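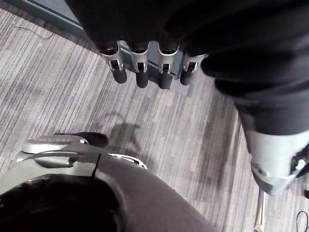
How much does it cost to hire a pair of Stutano hands?

A pair costs £764 a week or £2,666 for a calendar month, with the sleeves, the control box and both wrist cameras included in either price.

Stutano hands on hire: gallery and notes

Csizmadia hires out the Stutano hand as a pair, left and right, to workshops, colleges and small firms that want to try two-handed handling before they buy. Most customers already have arms. The hands fit the common wrist plates and we send adapters for the less common ones if you tell us the make when you book. The notes on this page were put together by Doina Petek, who looks after the hire stock and packs most of the cases herself.

Fingers over carpet

Four fingers pointing down, each with a dark rounded tip and a silver bracket at the joint. The little opening in the bracket is where you can see the pin. The dark curved shell at the lower left belongs to the other hand.

Fingertips

The tips are a push fit over the end joint and come off with a firm straight pull. Twisting them tears the collar, and we charge for torn collars. Each case has a full spare set in a tin in the lid. Wipe the tips with a damp cloth at the end of the day. Solvent makes them tacky and they will then pick up every bit of fluff on the floor.

Grip is good on card, cloth and most plastics. On polished metal it is only fair. A customer who was sorting steel offcuts had better results with the ribbed tips, and these can be added to an order at no charge.

Joints

The joints need no oil. Check the pins before the first run of the day by looking through the bracket opening on each one. A pin that sits proud on one side can be pressed back with a thumb. If it comes out again, stop using that finger and ring us. The software will let you switch off a single finger and carry on with the others, which is enough for most box and bag work.

Sleeves

The fabric sleeve is made for us by Uteck. It keeps dust out of the forearm and stops cables catching. It should sit in soft folds when the arm is hanging, with some slack at the elbow – pulled tight, it will ride up over the wrist housing within the hour. Machine wash at 30, no tumble drying. Please don't send sleeves back damp in the case.

Wrist cameras

There is one camera at each wrist, already fitted and set. They give a wide view of the fingers and whatever is under them, and the wide view means you will often have part of the other hand in the picture as well. The lens ring should not be turned. If the picture goes soft, clean the glass first.

Floor work

The hands were designed for bench height but a fair number of people use them low down, for picking up dropped parts or clearing toys and cloths. It works, with some care. Leave clearance between the tips and the floor on the way in and let the fingers close before the wrist drops any further. Striped or patterned carpet can confuse the depth reading. Jirker, the control software supplied with the hire, has a floor setting that helps with this, under Surfaces.

Tape down loose cables or move them well out of reach. The grip will close on a thin black lead as readily as on anything else, and a lead pulled out in the middle of a run means starting the run again.

Lifting limits

Each hand will hold 300 grams between two fingers and more with all four. For anything heavier, use both hands together and slow the arms to half speed. We had one pair back in August with bent brackets on the right hand after it had been used to drag a toolbox.

What we think of them

Doina has set up more than 5 different makes of hand for hire customers and rates the Stutano highly for soft goods. The fingers are slim enough to get under the edge of a folded towel, and they are quick to put right when something works loose. Her complaints are the fan in the control box, which is noisy in a small room, and the carry case, which is too wide for one person to get through a standard door without turning it sideways.

Booking

Hire runs from the morning the case reaches you. Collection is at 3 pm on the last day, so have everything packed by then. Put the left hand in first – the foam is cut for it and the lid will not shut the other way round. A deposit is taken with the booking and returned once the pair has been checked. Jirker licences end with the hire, so save your recordings to your own drive before you switch off for the last time.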